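Vaswood Living Room Wastebasket, black

Most people spend months choosing a sofa and eleven seconds choosing the thing that sits six feet away from it full of tissues. The Vaswood is for those people. It is small, it is black, and it asks for very little of your attention.

Aiman Tambunan drew it for Cudard after his mother turned down his first three attempts as "office." The brief after that was simple: a bin that can stand in the good room, with the good furniture, when company is over on a Friday. It has to hold its own next to carved trim and damask, which is a lot to ask of a bucket.

A flowered rug, a glossy coffee table, a gold and brown loveseat, and one small bin with its liner folded over the rim:
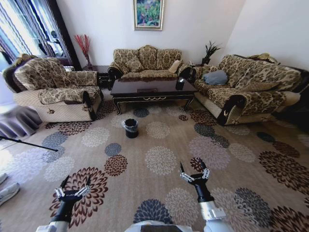 ## What you get

- One wastebasket, black
- A starter roll of 23 liners, dark
- A card with the care notes, which you may put straight into the wastebasket

Item number 662. Lids are not available. We have been asked, mostly by people with dogs, and Sekar Ginting in customer care keeps a list. The list is long and the answer is still no.

## Fitting and changing the liner

1. Shake the new liner open before it goes anywhere near the bin. Doing it afterward works too, but you'll look like you're fighting a pillowcase.
2. Push the bottom of the liner down with your hand and fold the extra over the rim, all the way around. Leave 2 inches of overhang. More than that and it starts to look like a skirt.
3. When it's time to change, drop in the light stuff last — film, wrappers, the clear plastic that everything now comes dressed in. Pinch clear film by a gathered tip and it lifts in one piece; grab it flat and it spreads over whatever it's lying on.
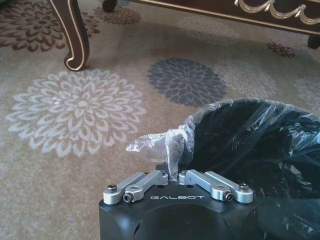

4. Gather the top of the full liner, twist, knot, and carry it out. Over a patterned rug, carry it upright. Chrysanthemums hide plenty, though not coffee.

## Care

Wipe with a damp cloth. Skip the scouring pads. If something sticky gets past the liner, warm water and dish soap will deal with it, and so will the garden hose if you're past caring.

## Goes with

The Jasik tissue holder and the Ngui side tray, both sold separately. Neither one matches exactly. Aiman says that's on purpose.

Orders placed before noon ship the same day. Returns are accepted for 3 weeks, empty, please.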